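Stolow Soft Goods
Bags and Carriers > Lunch and Bottle > Zip Tote, Navy

Zip Tote, Navy

A small boxy fabric bag with a full-length top zipper and two padded handles. Intended for a packed lunch, an upright bottle, or small items that need a closed top. It replaces the Clurcombe carrier in the Stolow list. Remaining stock of the older carrier is sold through the outlet section only and is not covered by this page.

The body is navy fabric with lighter flecks. Corners and edges are soft. The bag can be set down on its base with the handles folded out to the sides, which leaves the top panel clear for loading. 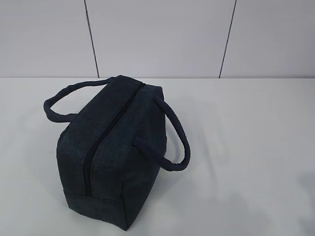
Zip Tote, Navy, closed, handles out.

Closure

One zipper runs the length of the top panel and continues down the end panel, ending above the bottom edge. The zipper track is dark and sits slightly below the fabric on either side. Extending the opening onto the end panel lets the top spread further than a zipper confined to the top would allow. Taller items should be loaded with the zipper run all the way down.

Close the zipper before lifting by the handles. Do not force it over contents that stand above the top panel. If fabric catches in the track, back the slider off a short distance, pull the fabric flat, and close again.

Base and end panel

The bottom panel shows at the end as a separate band, joined to the upper fabric by a horizontal seam. The panels pucker lightly along the seams. This is normal for a padded construction and is not accepted as a fault under the return terms.
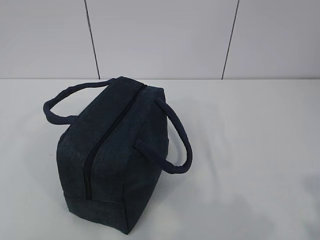
Handles

Two handles, one on each side of the zipper, in the same navy fabric as the body. Both are thick and rounded. They are sized for carrying by hand. No shoulder strap is supplied and there are no attachment points for one.

Handle length is fixed. Use both handles together when the bag is loaded; carrying by one handle puts the load on one side of the top panel and strains the zipper.

Carrying bottles

A glass bottle can be carried in the bag with the zipper partly open or fully closed, depending on its height. Check the height against the bag before ordering for a particular bottle. The bag has no divider. When two bottles are carried, place a folded cloth between them.

Care

Spot clean with a damp cloth and mild soap. Do not machine wash, bleach, or tumble dry. Air dry with the zipper open. Wash dark fabric separately from light items if hand rinsing is unavoidable.

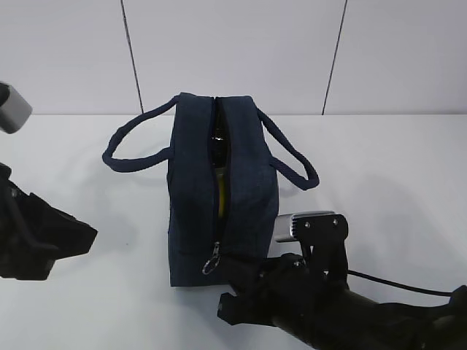
Page last changed: 11 November 2023

Ordering

Supplied singly or in cartons of 70. Orders over 200 are quoted separately and ship from the Kikness warehouse. Handles are packed flat against the body and recover their shape after unpacking.

Trade inquiries: Trinh Tăng
Returns and faults: Kane Halliday

Faults in the zipper or handle stitching are covered for 2 years from delivery. Include the order number and a note of where on the bag the fault is.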